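Progress report to the Vlachou Fund
Home Battery Collection and Return Pilot, Karau district
Reporting officer: Zdenka Delić
2 October 2020

Where the grant stands

This is the second report under the grant. The first was written before most of the collection points had opened and was, on rereading, more cheerful than the evidence allowed. I have tried to correct that. The Fund asked for a plain account of whether household battery collection through shops and libraries draws material that would otherwise go in the kerbside bin. My answer at this stage is that we can show batteries are being handed in. We can't show where they would have gone.

That distinction was raised by Marin Mladenović at the planning stage and set aside as something the data would sort out. The data has not sorted it out, and I don't expect the remaining months to do so unless we change what we collect.

Collection points

Eight points are open, which is the number in the agreement. They are in the two libraries, the hardware shop, the pharmacy on the main street, the council front counter, the tip shop and both supermarkets. The second supermarket opened late, in August, after a long exchange with its head office over who carried the fire risk. Their final position was that we do. Our insurer has been told and has raised the premium, and the difference has been absorbed in the administration line for now.

The council counter has collected very little. Visitor numbers there have been down all year for obvious reasons, and the entry was closed altogether for a stretch. I would not read anything into its figures. The libraries lost weeks as well. The hardware shop and the tip shop traded through and make up most of what we have, so any claim about "library-based collection" in the original application should be treated as untested.

Weights and the problem with them

Collected material to the end of the reporting period comes to 252 kilograms. The target for the same period was 228 kilograms, so on paper we are ahead. I would ask the Fund not to put that in a newsletter.

The target came from a consultant's estimate which assumed mostly small alkaline cells. When Senad Dumitrescu went through the tubs from the tip shop he found power tool packs, a number of torch batteries the size of a jam jar and one motorcycle battery that should never have been accepted. A few heavy items shift the total a long way. We do not know how many households are taking part, and weight tells us nothing on that score. It is quite possible that one retired electrician with a full shed has met our target for us.

Senad has proposed that tool packs and anything lead-acid be weighed separately from now on. I have agreed to this. It means the next set of figures will not line up with these ones, and somebody at the mid-term review will ask why the program appears to have shrunk.

Terminal taping

The leaflet asks people to put tape over the terminals of lithium and nine-volt batteries before dropping them off. Very few do. Staff at the pharmacy have been taping them at the counter out of kindness, which the agreement does not ask of them and which I would rather it did not come to rely on. The revised leaflet puts the taping instruction on the front in larger type. I have no great faith in larger type. Kam-wah Hung has suggested leaving a roll of tape on a string beside each tub, and we will try that at the hardware shop first, where at least they can replace the roll.

Publicity

We printed 2,000 leaflets. They went out with the rates notices, to the libraries and through the two primary schools. The design firm, Bidetti, supplied the artwork at a reduced rate and has asked for acknowledgement, given here.

Whether the leaflets did anything is another matter. The plan was to ask people at drop-off how they had heard of the scheme, and the tick sheets for this were left at each point. Most came back blank. One came back with every box ticked in the same pen. The budget line for publicity is fully spent and I cannot tell you what it bought. For the remaining term I would prefer that no further money go to print until we have some way of asking the question properly, even if that means Kam-wah standing in the hardware shop for a morning with a clipboard.

School sessions

The application promised classroom sessions on battery types and safe storage. Two were held early in the year and the rest were postponed when schools went to remote learning. Paula Furtună, who was to deliver them, has rewritten the session as a short table activity in which students handle a few used household batteries and decide which stream each belongs in. It is an improvement on the slides, which were dull. Teachers who have looked at it liked it. Teachers generally do like things that are free and fill forty minutes, and I would wait for the classroom before saying more.

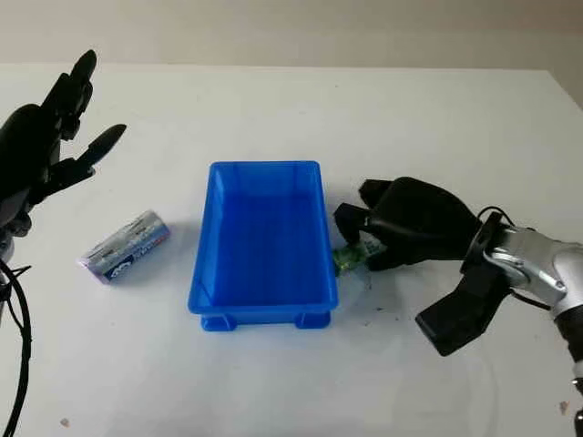

Figure 1. Blue plastic tray and a cylindrical battery on a white tabletop.

Sessions are rebooked for next term, subject to visitors being allowed on site. If they are not, Paula can send the activity out as a kit, although the schools would then have to supply their own batteries and I doubt many would get around to it.

Downstream processing

Material goes to Atovus by road when there is enough to justify a trip. They give us a receipt for the gross weight and a statement that it has been "directed to recovery." I have asked twice what share is recovered, what is stockpiled and what leaves the country. The first reply was a brochure. The second said the information was commercially sensitive but that their figures compared well with the industry.

I do not think this is good enough for a project whose public message is that batteries handed in are recycled. We have taken the word "recycled" off the leaflet and used "collected" until Atovus gives us something in writing. Marin is getting a price from another processor – a longer haul, and likely dearer – mainly so that we have something to bargain with.

Spending

Spending is within the approved budget overall. Transport is under, as fewer trips were made. Insurance is over for the reason already given. The saving on staff travel to schools is a delay and will be called on if sessions resume, so please do not treat it as available.

Requests to the Fund

We ask for approval to move the unspent transport money into a small household survey, drawn from ratepayers in general and asking what they do with dead batteries now. It should have been done before the first tub went out. Marin has drafted the questions and can send them on request.

We also ask that the mid-term review be held after the survey. If the review date cannot be moved, we will present the weights as they are, with the notes above attached, and the Fund can make of them what it likes.

The tick sheets, Atovus receipts and revised leaflet are held at our office and can be copied for the Fund's file.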